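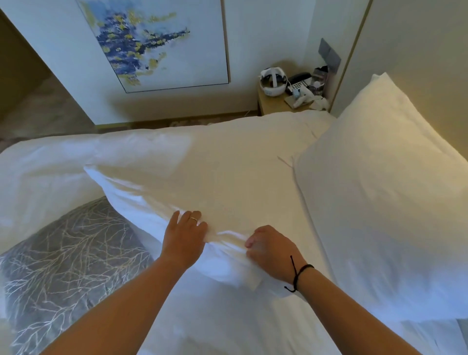

Tugging at a white pillow on a white duvet.

Setting Up a Writing Corner at Home When You Don't Have a Spare Room

I have been writing scripts at home for a good many years now, first in a rented flat in Derby and these days in a house where every room already has a job to do. People who take my evening class often ask me how to get the pages done, and before we talk about plot at all I like to ask where they sit. A bad chair and a pile of mail will stop a second act faster than any story problem I know of (and I have had my share of both!).

Pick the spot first

Walk around the house with a cup of something and look for a place you can leave set up overnight. The end of the dining table is fine if your family eats at the other end. A landing is fine too, if it has an outlet. I wrote a whole feature called Clolport on a shelf in the hallway, standing up for most of the first act, and my knees have more or less forgiven me.

Try to face a wall. I know everyone dreams of a window, but I tried one all through August and came away with a very thorough knowledge of the neighbors' recycling and four pages.

Keep the index cards under control

If you plan with cards, you will sooner or later find them in the couch, under the dog and inside the cereal cupboard. Buy them in packs of 50 and use one pack for each script. When the pack runs out you probably have enough scenes, so start throwing some away before you open another.

A cork board is lovely, but pins make holes in rented walls, so I use an old baking sheet and small magnets. It slides behind the bookcase when company comes, with all the scenes still in order. Number the cards in pencil in the bottom corner. I dropped all of Kanton down the stairs once and had to work out my own story from scratch, and I'm still not sure I got it back the way it was.

Printed drafts

Paper drafts breed. I keep 2 of each script, the one I am marking up and the one before it, and everything older goes to the kids for drawing on. A magazine file on its side holds a feature nicely. Write the title and the draft number on the edge of the pages with a marker, and you can read it without pulling the stack out.

For coffee rings, lay a paper towel on the page right away and press, and don't rub. If the ink has run, copy out the line in the margin while you can still make out what it said.

Light and noise

Put the lamp on the side opposite your writing hand so you aren't working in your own shadow. A folded towel under the keyboard takes a surprising amount of clatter out of a late session, and a rolled one along the bottom of the door helps with the television next door. My current script, Karaca, was mostly written that way after ten at night.

Clearing up

Give yourself five minutes at the end. Cups to the kitchen, cards back on the tray, pen in the jar. Then jot down the first line of tomorrow's scene on a sticky note and leave it on the lid of the laptop, where you can't miss it.

Posted December 12, 2022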